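Wosta Bin Picking Kit: Set-Up Guide
Section 3. First picks from a mixed bin
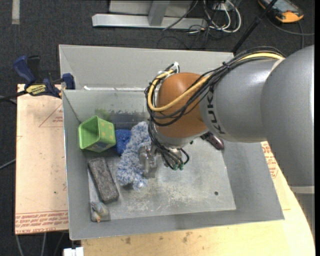

The Groster brochure says the Wosta software will pick "anything you can drop in a bin" straight after installation. Plan on a longer day than that. These steps were rewritten in October 2021 after Mahlet Demissie and I set up the kit at Lendus, and they replace the quick-start card.

Before you begin, finish Section 2 and check that the arm is in reduced-speed mode.

1. Clamp the bin to the table. The kit ships with adhesive pads, which we do not recommend. A bar clamp from any hardware store holds better.

2. Run the bin calibration. The software reports a score when it finishes. The score tells you the routine ran. It does not tell you the floor height is right, so jog the fingers down by hand and check.

3. Dress the cables and hoses along the arm. Turn the wrist slowly through its full range and watch for anything that pulls tight or snags on the bin wall.

CAUTION: Keep hands out of the bin whenever the drives are on. The "pause" button on the tablet is not an emergency stop.

4. Load a few objects that differ in shape and surface. Include one soft item and one dark, shiny one. The sample blocks in the box are matte and square, and a good result with them means very little.

5. Start a run of 451 attempts with logging turned on. The default log counts a grasp as a success as soon as the fingers close. Change "Success at" to "Release" or your numbers will flatter the product.

6. Compare your log with the vendor's claim. Our August run went to 1,065 attempts before we trusted the figure, and fabric was still the weak spot.

NOTE: If the fingers drag on fabric, raise the approach height by 5 mm and try again. Support will suggest retraining the model. Try the height first.

7. Save the settings under a new name. Updates overwrite the file called "default" without asking.

Questions about the MacRitchie controller go to Zdeňka Mikuš. See Section 4 for finger replacement.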